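Melaniia Ivanyshyn
@melaniia_iv

1/ Ich habe im Februar angefangen, den Papierkram meiner Eltern zu sortieren. Zwölf Umzugskartons, dazu zwei Koffer und eine Kommode. Jetzt bin ich fertig und schreibe auf, wie ich vorgegangen bin. Wird ein längerer Thread.

2/ Zur Lage: Meine Eltern sind in eine kleinere Wohnung gezogen. Die Kartons kamen zu mir, weil ich einen trockenen Keller habe. Inhalt laut Beschriftung: »Wichtig«, »Wichtig 2«, »Steuer«, »Mama«, »Diverses«. In »Steuer« lagen Kochrezepte.

3/ Erste Entscheidung: Ich sortiere nicht nach Jahren. Das hatte mein Bruder vor langer Zeit versucht und bei 1994 aufgegeben. Ich sortiere danach, wer das Blatt noch einmal braucht. Eine Behörde, eine Versicherung, jemand aus der Familie oder kein Mensch.

4/ Arbeitsplatz war der Küchentisch, immer abends, immer nur ein Karton auf einmal. Der nächste blieb zu, bis der vorige leer war. Ich habe in der ersten Woche dagegen verstoßen und hatte dann drei halbe Kartons auf dem Boden.

5/ Was dauerhaft bleibt: Geburts- und Heiratsurkunden, Zeugnisse, alles zur Rente, Grundbuchsachen, Testament, Impfpässe. Das passt bei zwei Personen in einen einzigen breiten Ordner. Der steht jetzt bei meinen Eltern im Flur, eine Kopie bei mir.

6/ Bei der Rente bitte wirklich aufpassen. Alte Lohnabrechnungen, Sozialversicherungsnachweise und Lehrverträge erst wegtun, wenn das Rentenkonto geklärt ist. Bei meinem Vater fehlten elf Monate im Verlauf. Der Nachweis lag in »Diverses«, zwischen zwei Bedienungsanleitungen.

7/ Kontoauszüge: Es lagen Auszüge seit der Umstellung auf den Euro da, lückenlos, in Klarsichthüllen. Aufgehoben habe ich die letzten Jahre und alles, was mit der alten Wohnung zu tun hat. Der Rest kam weg. Mein Vater wollte vorher noch einmal durchblättern und hat es dann nach einem Ordner gelassen.

8/ Handwerkerrechnungen für die verkaufte Wohnung habe ich vorerst behalten, in einem eigenen Hefter. Wer vermietet oder gerade verkauft hat, fragt besser kurz beim Steuerbüro nach. Ich bin keine Fachfrau, ich beschreibe nur unseren Fall.

9/ Garantiekarten. Ein ganzer Schuhkarton. Darunter die Karte für einen Videorekorder, den ich als Kind mit einem Käsebrot gefüttert habe. Alle weg, außer Waschmaschine und Hörgerät.

10/ Die Klarsichthüllen habe ich herausgezogen und gestapelt. Es waren um die 500. Falls jemand in der Nähe welche braucht, die meisten sind noch gut. Die vergilbten habe ich aussortiert.

11/ Briefe sind ein anderes Thema. Die kann man nicht abends nach der Arbeit machen. Ich habe sie alle ungelesen in eine Kiste gelegt und mir dafür freie Tage genommen. Meine Mutter war dabei. Wir haben an einem Vormittag neun Briefe geschafft.

12/ Gelesen haben wir vor allem die von Onkel Volodymyr (Volodymyr Hordiienko, der Bruder meiner Oma, für die Verwandten, die hier mitlesen). Er schrieb fast nur über das Wetter und über Zwiebeln. Die Briefe bleiben alle.

13/ Fotos habe ich nicht angefasst. Die kommen im Winter dran. Wer Fotos und Papier gleichzeitig sortiert, sitzt um Mitternacht mit einem Album auf dem Schoß und hat keinen Zettel bewegt.

14/ Zum Scannen: Ich habe nur digitalisiert, was mehrere Leute brauchen. Am Ende waren es 3.044 Seiten, und das war immer noch zu viel. Die Hälfte davon wird vermutlich nie wieder geöffnet.

15/ Dateinamen: Jahr, Person, Stichwort. Also etwa »1987 Papa Lehrvertrag«. Keine Abkürzungen. Ich hatte anfangs ein System mit Kürzeln und musste nach zwei Wochen selbst nachsehen, was »VSH« heißen sollte. (Versicherung Haus.)

16/ Kirsty Paterson hat gefragt, ob ich Originale nach dem Scannen wegwerfe. Bei Rechnungen ja. Bei Urkunden, Verträgen und allem mit Stempel oder Unterschrift nein. Da ist der Scan nur zum Nachschauen da.

17/ Vernichten: Alles mit Kontonummer, Diagnose oder Unterschrift kommt in den Aktenvernichter. Unserer macht nach einer Viertelstunde Pause und will dann abkühlen. Das war im Nachhinein ein brauchbarer Takt. Eine Viertelstunde schreddern, eine halbe Stunde sortieren.

18/ Kleine Streifen gehören bei uns nicht in die Papiertonne, das fliegt bei Wind durch die ganze Straße. Ich habe sie in Papiertüten gestopft und zugefaltet. Fragt euren Entsorger, das ist überall anders geregelt.

19/ Roland Bloxham schreibt, er habe alles zu einem Vernichtungsdienst gebracht. Geht natürlich auch, bei zwölf Kartons vielleicht sogar klüger. Meine Eltern wollten das Haus-zu-Haus-Gefühl behalten, also habe ich es selbst gemacht.

20/ Der Papierkorb sollte immer in Reichweite stehen, am besten auf Tischhöhe. Steht er am Boden hinter dem Stuhl, legt man die Blätter erst einmal auf einen Stapel, und der Stapel bleibt dann liegen. Es muss nichts Besonderes sein. Dunkles Blaugrau mit breitem Goldrand geht genauso wie der graue Eimer aus dem Büro.

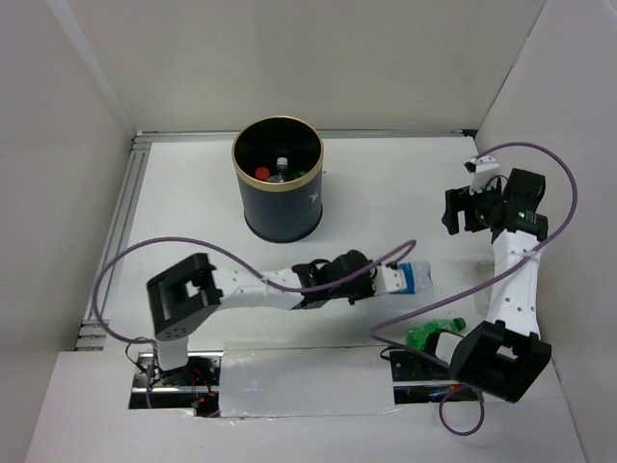
21/ Was ich unterschätzt habe: die Telefonate. Drei Versicherungen liefen noch, von denen meine Eltern nichts mehr wussten. Eine davon war eine Glasversicherung für die Wohnung, in der ich eingeschult wurde. Kündigung ging schriftlich, Antwort kam nach vier Wochen.

22/ Dazu eine Liste auf Papier, die vorne im Ordner liegt: Name der Stelle, Nummer, wofür, bis wann. Eine Seite, groß gedruckt. Meine Mutter hat sie laminieren wollen, ich war dagegen, weil man nichts mehr eintragen kann. Sie liegt jetzt in einer der Klarsichthüllen.

23/ Yaroslav Fedoruk hatte gefragt, wie ich das mit den Eltern besprochen habe. Vorher, am Tisch, mit drei Regeln. Ich werfe nichts weg, was handgeschrieben ist. Ich frage bei allem, was älter ist als ich. Und wenn einer von beiden »behalten« sagt, wird nicht diskutiert.

24/ Die dritte Regel hat mich einen Karton Reiseprospekte gekostet. Der steht weiterhin da. Schwarzes Meer, Harz, zweimal Gardasee. Gefahren sind sie meines Wissens nur in den Harz.

25/ Zeitaufwand: meistens zwei Abende pro Woche, im Mai fast gar nicht. Pro Karton zwischen drei Stunden und einer ganzen Woche. »Wichtig 2« war in einer Stunde erledigt, da waren hauptsächlich leere Umschläge drin.

26/ Übrig sind jetzt ein Ordner, ein Hefter, eine Kiste Briefe, die Fotos und die Reiseprospekte. Die Koffer waren übrigens leer bis auf einen Schirm.

27/ Weil es gleich wieder kommt: Nein, ich benutze keine App dafür. Die Scans liegen auf einer Festplatte und auf einer zweiten bei meinem Bruder. Einmal im Jahr wird getauscht.

28/ Fragen gern hier drunter, ich antworte am Wochenende. Zum Thema Steuer und Erbe bitte jemanden fragen, der das gelernt hat. Den Teil mit den Fotos hänge ich im Winter an.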